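Two-arm folder in a shared shop: grabs the hem fine, then the shirt goes sideways
Robots & Automation > Home and workshop builds
Posted by Huguette Boychuk, Feb 6, 2021
Viewed 2,404 times

I have been teaching a two-arm robot to fold T-shirts in our shared shop in Bilmont since January. It has now folded fewer shirts than my nephew, who is four and doesn't care. The routine is simple on paper: flatten the shirt, pinch both bottom corners, lift, fold toward the collar.

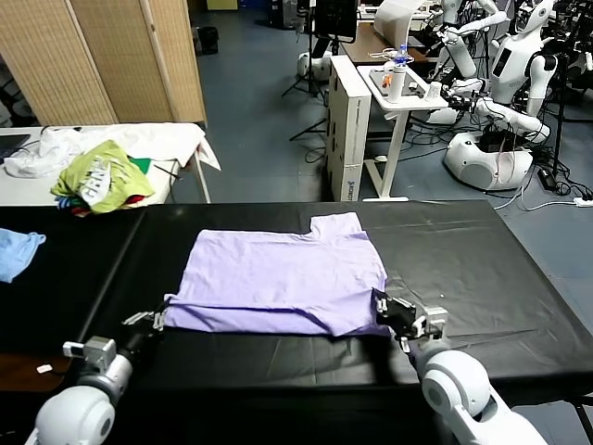
The pinch is fine. The lift is where it loses its dignity. One side comes up a hair before the other, the shirt swings, and I get something between a fold and a bandage. Out of 50 tries I'd show 22 to another person. The arms run off one controller with Wotach motion software, and I've slowed everything down until it's painful to watch. Do I fix the timing, or is it the table? We cover it in black plastic because the vision likes the contrast.

Carter Lévesque
Check the table first. I had slick plastic on mine and the cloth skated every time one arm was early. Tape the sheet tight at the edges, or lay a thin felt over it — dark felt, so your vision doesn't sulk. Then look at the wrist view before the lift, with the shirt lying still. If it's full of wrinkles, your corners are a guess and both arms are guessing separately.
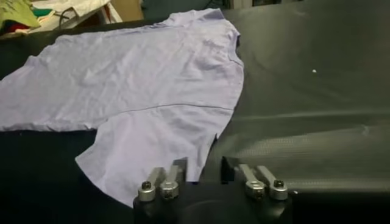 Wrist camera, lavender shirt, plenty of wrinkles.

For timing, don't just slow it down. Make both arms wait at the pinch until each one reports closed, then start the lift on one shared signal. Slow and out of step is still out of step, it only takes longer. I'd also lift 2 inches, pause, and check that the hem is level before going on.

Dufour
have you tried ironing the shirts

Hutetti
Same as Carter on the shared signal. Mine was a worn finger pad though, so swap left and right pads and see if the bad side moves. Pads are cheap. I blamed the software for a month.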